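Ramdale Community Help > Food and Kitchen

Steamed buns keep collapsing when I take the lid off

Posted by Yimyam, Wednesday, March 6, 2019

Hello all, I hope somebody can put me right before I give up and go back to toast. I've been making plain steamed buns on and off since August, when we moved into the flat on Julov Road, and I'd say half my batches come out wrinkled. They puff up beautifully (I can see them through the glass lid and I get quite excited) and then I lift the lid and they sink and go leathery within a minute.

My dough is plain flour, dried yeast, a spoonful of sugar and warm milk. I knead it for about 13 minutes, shape it, leave the buns under a tea towel until they look bigger, and steam them over a full boil. The flavour is lovely, so it seems a shame. Is it the flour, the yeast or me?

Vamby
It's very unlikely to be you, so don't lose heart! I had a whole winter of wrinkly buns and in my case there were two things wrong.

The first was that I let them rise too long. Going by "doubled in size" is fine for bread but a bit much for a bun. I stop when one feels light in the hand and a gentle poke springs back slowly. In a warm kitchen that can come round surprisingly quickly, so do keep an eye on them.

The second was the heat. A full boil makes them blow up too fast, and then there's nothing inside to hold them up. I bring the water to the boil, put the buns in, turn it down to medium, and when the time is up I switch off and leave the lid alone for a good five minutes. Then I open it a crack, wait a little longer, and only then take it off. My mum thought this was fussing until she tried it.

Do give them plenty of space as well. I never put many in at once, even though it means a second batch and a late tea. 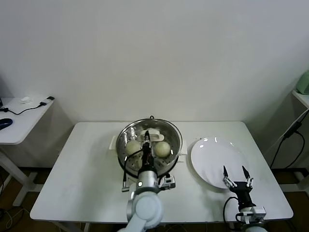
Ramdale Baker
I agree with all of that except the medium heat, which never did a thing for me. I keep mine fairly high and wrap the lid in a clean tea towel, with the corners tied up on top well away from the flame. Drips from the lid were my trouble, and they leave little dents that look just like a collapse. Also, weigh your milk! I use 143 g and my dough is firmer than most people's.

hungryhedgehog
buy frozen

Yimyam
Thank you both (and hedgehog, I'm tempted). I'll try the shorter rise and the five-minute wait on Saturday, then the tea towel the time after, so I know which one did it.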